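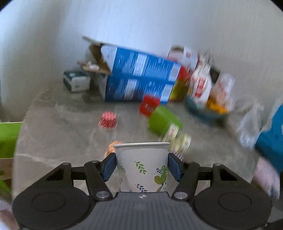

*A paper cup in the hand-held gripper at a cluttered table.*

# Call for participants: hand-held gripper study, second round

The manipulation group at Vetell is looking for people to record everyday tabletop tasks with a hand-held gripper. Sessions start in August at our Palumbo Street building. You don't need any background in robotics.

## What we are studying

In the first round, participants recorded 1,842 demonstrations of picking up and placing light household items. We trained a control policy on them and ran it on a robot arm fitted with the same type of gripper. On tables that held only the target item, the policy placed the item correctly in 80 percent of trials. Results dropped on crowded tables, and most of the failures involved thin-walled things such as paper cups, which were squeezed too hard or knocked against a neighboring item on the way out.

The second round, which we call Bemimness, looks at whether demonstrations recorded on crowded tables close that gap. We also want to compare people who grip slowly with people who work at their normal pace. First-round participants were all lab staff, so we can't say much about that yet.

## What you will do

- Hold the gripper in one hand and close it on the item named on the task card
- Move the item to the marked spot and release it
- Reset the table and repeat with a new layout

A session lasts 2 hours, with a break halfway. We ask each person to come for 4 sessions. The first includes practice time, and practice recordings are not used in the results. Dropped or crushed items are fine. Leave the recording running and carry on with the next card.

## Who can take part

You should be 18 or older and able to stand and use one hand repeatedly for the length of a session. Left-handed people are especially welcome, as the first round had very few. Please don't sign up if you have a current wrist or shoulder injury.

## Pay and data

Participants are paid by the session, including any session they stop early. The rate is in the consent form, which we send before you book. Recordings are stored under a number, without your name, and you can ask for yours to be deleted until the data set is frozen for training.

## How to sign up

Fill out the form on the Flovlow booking page and pick your times. Evening slots are on Wednesday only. Questions about the tasks go to Emerson Rezende. For scheduling, building access or payment, ask for Jailson Conceição at the front desk.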